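Chapter 6
Glazed Drinking Vessels

6.1 Scope of the chapter

A mug is a thick-walled drinking vessel with one handle and no saucer. The form is older than the glazes now used on it, and most of its dimensions follow from the hand and the liquid. This chapter treats the body, the handle, the glaze and the printed decoration in that order. Plates and bowls were covered in Chapter 5 and are mentioned only for comparison.

The test pieces come from the Griridwood series, a set of 54 mugs fired in two batches at Langat. Breakage during the handle tests reduced the set to 37. Glaze firing was carried out at 1,070 degrees Celsius, and the decorated pieces were fired again at a lower temperature to fix the print.

6.2 Interior and exterior surfaces

The inside of a mug is commonly left white. Stains show early on a white surface, and the wall that touches the drink carries no pigment. Decoration is confined to the outside and usually stops short of the handle, where a flat transfer sheet cannot be laid over the curve without folding - the Bevach method in Section 6.5 is a partial exception. 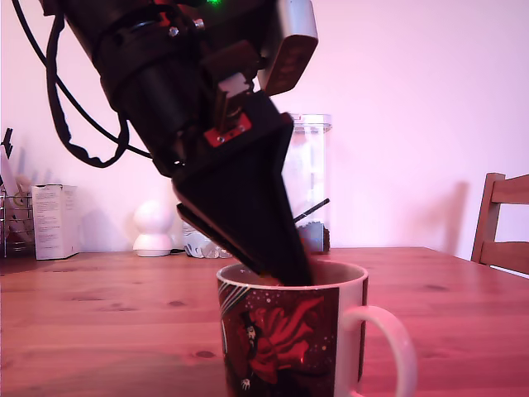
Figure 6.1. Ceramic mug with white interior and handle. The exterior print has a figure in red on a dark, speckled ground.

Terms used for the parts of the vessel (lip, wall, foot, upper and lower handle joint) are defined in Table 6.1. Readers who have not yet worked through the section on shrinkage in Chapter 3 should do so before starting Section 6.3.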